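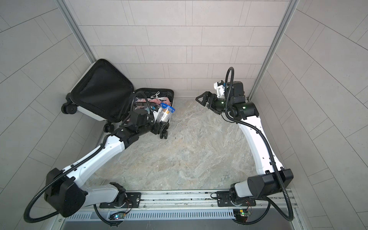

Two-arm workspace with an open suitcase. The gripper of the left arm is lowered into the case.

Demonstration teaching (also teaching by showing, or programming by demonstration) is a group of methods in which a robot is given a task by a person who performs that task through the robot, in place of writing the motion as code. The person either moves the arm directly by hand or drives it from a separate control device. Joint positions, gripper commands and camera images are stored during the motion, and the stored record is then replayed, edited or used to train a control policy.

Terminology

A single recorded performance of a task is called a demonstration or an episode. The person giving it is the demonstrator or operator. Where two arms of the same geometry are linked so that one copies the other, the arm held by the operator is the leader and the arm doing the work is the follower. "Teleoperation" covers any control from a distance, including control by joystick, hand tracker or leader arm.

Hand guiding

In hand guiding, known in the technical literature as kinesthetic teaching, the operator takes hold of the arm and moves it through the task. The controller cancels the weight of the links so that the arm can be pushed with little effort. Contact forces are felt directly, and the operator needs little training.

The method has two main limits. The operator's hands and body enter the camera view, so images recorded during guiding differ from those seen when the robot runs alone. Guiding two arms at once is also difficult for one person, particularly where both grippers must open and close during the motion. A common remedy is to guide the arm first, then replay the path with the operator out of view and record the images on the second pass.

Remote control

Remote control separates the operator from the workspace. In a leader-follower system the joint angles of the leader are read at a fixed rate and sent to the follower as position targets. A system running at 50 readings per second is adequate for slow handling of household objects. Delay between the two arms should be short and, above all, steady; operators adjust to a constant lag more readily than to one that varies.

Most low-cost leader arms return no force to the hand. The operator then judges contact by sight alone, and tends to press harder than necessary against rigid surfaces. Torunn Lindqvist's notes on the Cetham bench recommend a current limit on the follower's gripper for this reason, with the limit set separately for cloth and for hard containers.

Two-arm tasks

Tasks with soft or hinged objects are often given to a pair of arms. Packing and unpacking a suitcase is one such task. Folded clothing changes shape when gripped, clear plastic bags are hard to detect in images, and the raised lid restricts the directions from which an arm can enter the case. One arm may work inside the case while the other waits clear of it, or both may be used to spread, hold or pass an item.

Arms mounted on a common rail keep a fixed distance between their bases, which simplifies calibration. Their reach overlaps in the middle of the workspace, and collisions between the upper links are possible there. Software limits are normally applied to the follower arms only.

Recording practice

The Doucette protocol, drawn up by Yatziri Ocampo at the Todthorpe laboratory and issued on 25 December 2018, sets out a procedure that later projects have followed in part. Each session begins with both arms in a stored rest position. The operator completes 20 episodes before a break. Objects are moved to new positions between episodes, and failed grasps that the operator recovers from are kept, as they show the policy how to correct an error. Episodes in which an arm stops on a fault are discarded.

A revision the following April added a written label for each episode and shortened the pause allowed at the start of motion to 5 seconds.

Use of the recordings

Direct replay is sufficient where every object returns to the same position. For variable scenes the recordings are used to train a policy that maps images and joint readings to the next motion. The Jeltosetti set, recorded at Todthorpe by leader-follower control, contains more than 800 episodes of packing and unpacking.

Policies trained in this way reproduce the habits of the demonstrator, including hesitation and unnecessary regrasping. Mixing operators who use different grasp orders can lower performance unless the order is given in the label.

See also

Imitation learning
Leader-follower control
Teach pendant
Bimanual manipulation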